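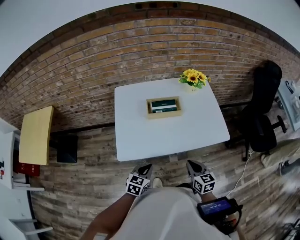 White table with sunflowers, by the brick wall

Cikine editorial meeting, Wednesday, 10:00
Chair: Dede Issahaku
Minutes: Ekua Frimpong

1. Previous minutes
Approved with one correction: the Vilura runway retrospective is a web feature and will not run in print.

2. Contributor profiles
The profile section now holds 959 entries. E. Frimpong reported that 41 have no source for the subject's date of birth. Those dates will be removed until a source is on file. Earnings estimates stay out of all profiles - no change to current policy.

3. Traffic
The August newsletter drew 1,973 clicks, most of them to the Skoryk knitwear interview. D. Issahaku asked for the figures to be split by link next time.

4. Blogger disclosure
Ginex sent sample garments to two freelance bloggers. Agreed that any post showing the garments carries a disclosure line above the first paragraph. Wording to be taken from the existing style guide, section 20.

5. Photo credits
Agency credits are missing on older profiles. Deferred.

Actions
E. Frimpong - remove unsourced dates; send the disclosure wording to both bloggers.
D. Issahaku - reply to Ginex.

Closed 11:15.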